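Search this site
Search

How to Clear a Crowded Living Room in One Afternoon

Posted 9 Nov 2025

A living room that also holds a refrigerator, a television and most of the household's spare chairs fills up fast. Work in the order below and you can be done in an afternoon. You need 2 empty boxes, a few trash bags and a damp cloth.

1. Start with clothes on the floor. Pick up the whole heap at once and put it on a bed or in a basket in another room. Don't sort it yet. Sorting is a separate job and it will eat an hour.

2. Fold the chairs. Keep out only the ones people use every day. Folding chairs and round folding seats can stand flat against a wall. Plastic chairs should be stacked if they match.

3. Break up the piles. Cardboard boxes, plastic bags and loose cloth tend to collect in the gap beside a column or behind a chair. Empty each bag completely before you decide about it.

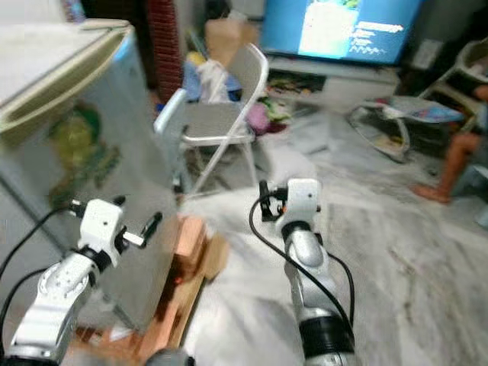
4. Check the refrigerator. If it sits on a wooden stand, make sure the stand is level and the boards are sound. Wipe the door and the sides — old decals hold dust along their edges. Leave some space behind it for air. Don't store anything underneath, even if the stand has room.

5. Do the TV cabinet last. Turn the set off, clear the floor in front of the cabinet, then dust the top. Low cabinets get used as a shelf for everything, so decide now what is allowed there. I allow the remote and nothing else.

6. Sweep from the far wall toward the door. Put back only the chairs you kept out in step 2.

Whatever is left goes in the two boxes. Mark them with the month. Mine said July, and I opened one of them once, for a tablecloth.

Related
Stacking Chairs in a Small Apartment
How to Level a Refrigerator Stand
Sorting Laundry: The Björklund Method
Juno Storage Boxes, Sizes Compared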